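Subject: Re: [talpur-sewing] Washing old tablecloths

On September evening somebody wrote:
> I have a patterned cloth from the Vustbridge market and the
> color runs. Should I use vinegar or salt?

Hello all,

I washed 2 of these cloths last month. Vinegar did nothing for me. Cold water and a color catcher sheet worked better - I used the Zallon ones. Please test one corner first, and do not leave the cloth folded while it is damp. 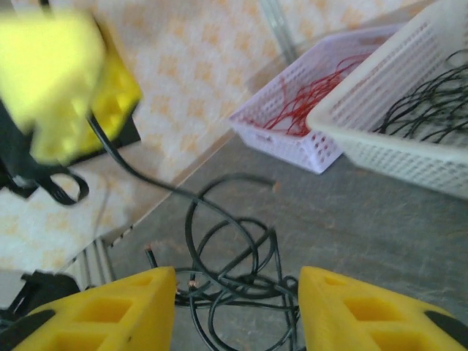

Patterned cloth beside the gray table, with black cable.

For a cloth that is already stained by its own dye, I soak it again in plenty of cold water, 400 grams of soda in the tub, and change the water until it stays clear. It can take the whole night. 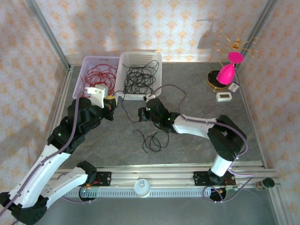
Stestum wrote that soda made her linen stiff, and she would try half of it, with one more rinse at the end.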